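Istow tenants assoc., minutes 2023-01-06
Ea Ladefoged chair, F. Marinho notes

Nov minutes ok. Laundry fund at 2,481, dryer quote still not in. 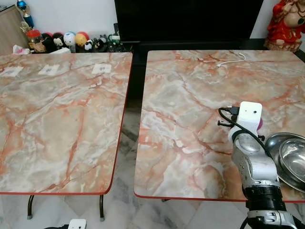

Spring supper: Ea wants 100 seats, Florêncio says too many. Tables with the red edging get used again, pushed tight this time, no gap between them.

3 shares

Parking. Drolholm permit up to 407, grumbling. Ea to write thier office.
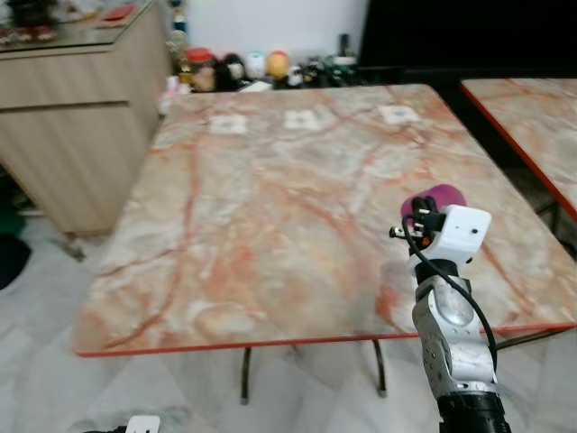

Bike room keys, 10 still out. Sign-out sheet goes on the marble-look table from now on, not the windowsill. Flellton locks ok'd.

Hall heat, long talk

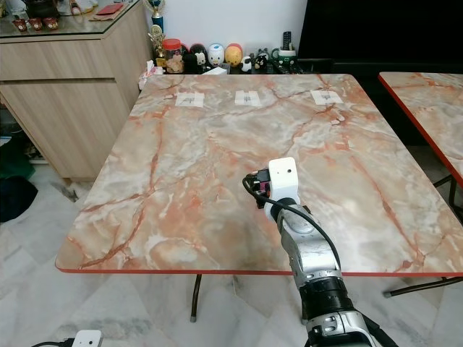

and no vote, back on agenda next time. Adjourned.

0 comments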